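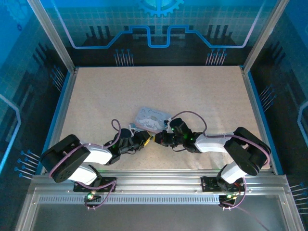
4.2 Small two-handed chores

We had rather hoped, when we began at Drevard, that handling a small flat item with two arms would be the easy part of the Kamolrat set - it is, after all, the sort of thing most of us do while chatting. Of 31 attempts, only seven passed without a person stepping in.

Figure 2. Both grippers at a thin, pale box on the speckled tabletop.
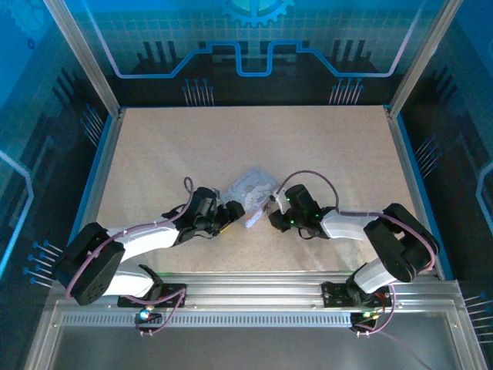 Could such a pair of arms be left to do the packing in a small shop? At present we would say they need someone close by, and Amnuay Yimyam, who kindly scored every attempt for us, is of the same mind. Folding towels, which we come to in the next section, went rather worse.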